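Jeans falten auf dem Bett: so bleibt der Stapel endlich stehen

Ich gebe es gern zu: Ich falte Hosen mit Begeisterung! Seit mir mein Mitbewohner Eliseo seine Methode gezeigt hat, passt in mein Fach im Schrank fast doppelt so viel, und morgens ziehe ich eine Jeans heraus, ohne dass der Rest hinterherrutscht. Man braucht dafür weder Tisch noch Faltbrett, ein Bett reicht völlig.

Was ihr braucht
Eine freie Fläche, so lang wie ein Hosenbein. Am besten geht es auf einer festen Unterlage. Auf einer dicken Decke sinkt der Stoff ein und man streicht ewig herum, auf einer Bambusmatte liegt er wunderbar glatt. Decken also vorher an die Wand schieben.

Schritt 1: Taschen leeren
Münzen, Kassenzettel, Haargummis, alles raus. Reißverschluss zu, Knopf zu. (Den Knopf vergesse ich selbst ständig, und dann steht der Bund schief.)

Schritt 2: Ausschütteln
Die Jeans am Bund fassen, hochhalten und zwei-, dreimal kräftig schlagen. Arm ruhig weit nach oben, sonst schleifen die Beine auf dem Boden. Danach umgekrempelte Säume herunterklappen und verdrehte Beine ausrichten.

Schritt 3: Hinlegen und glatt streichen
Die Hose mit der Vorderseite nach oben auf die Matte legen, die Beine nebeneinander. Mit der flachen Hand vom Bund zum Saum streichen.

Schritt 4: Bein auf Bein
Ein Bein über das andere schlagen, sodass die Gesäßtaschen außen liegen. Die kleine Spitze im Schritt nach innen klappen, damit ein sauberes Rechteck entsteht. Das ist mein Lieblingsschritt!

Schritt 5: Dritteln
Den Saum bis knapp unter den Bund legen, dann das Ganze in Dritteln zusammenfalten. Wer die Hosen hochkant in eine Schublade stellt, kann das letzte Stück in den Bund stecken. Bei mir stehen so bis zu 9 Jeans nebeneinander.

Für den Rucksack
Wenn ich verreise, rolle ich lieber: Schritte 1 bis 4 wie gehabt, dann vom Bund her fest aufrollen. Für ein langes Wochenende in Lendville hatte ich im Januar 4 Hosen dabei, und oben war noch Platz für einen Pullover. 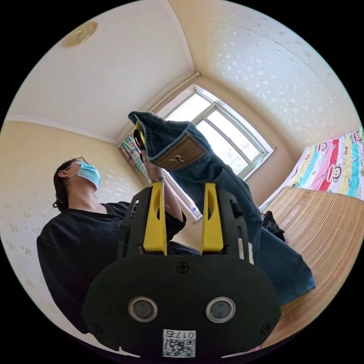
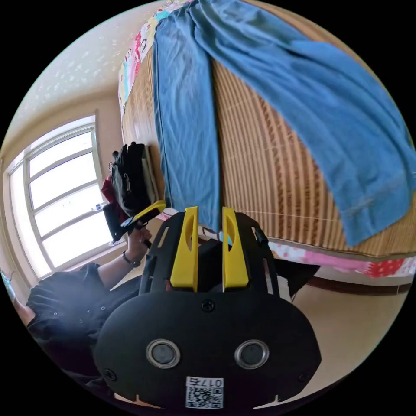

Bambusmatte in beiden Bildern, im einen Jeans in der Luft, im anderen ein langes blaues Kleidungsstück, wohl eine Hose, auf dem Bett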